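Let's Hear It for Hard Water

I love my hard water, and I think more towns should stop apologizing for theirs. Ours comes out of the Brandwood wells with plenty of calcium in it, and it tastes like something!
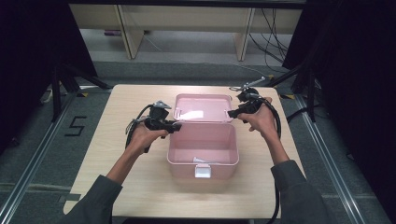 Floarea Jitaru wrote to me after my last column that I'd feel differently if I had to replace a water heater. Fair enough, scale is a real pain, and she has had 2 heaters go. But you can soften the hot line and leave the kitchen tap alone - a plumber can split them in an afternoon, and you'll buy a lot less salt.

What I can't get behind is the plan to soften the whole supply for all 1045 homes. Most of that water goes on lawns and down toilets, and the brine has to end up somewhere, probably the creek. Put the money into the old mains on Dinu Street first. Then pour yourself a glass, cold, straight from the tap. It's wonderful stuff.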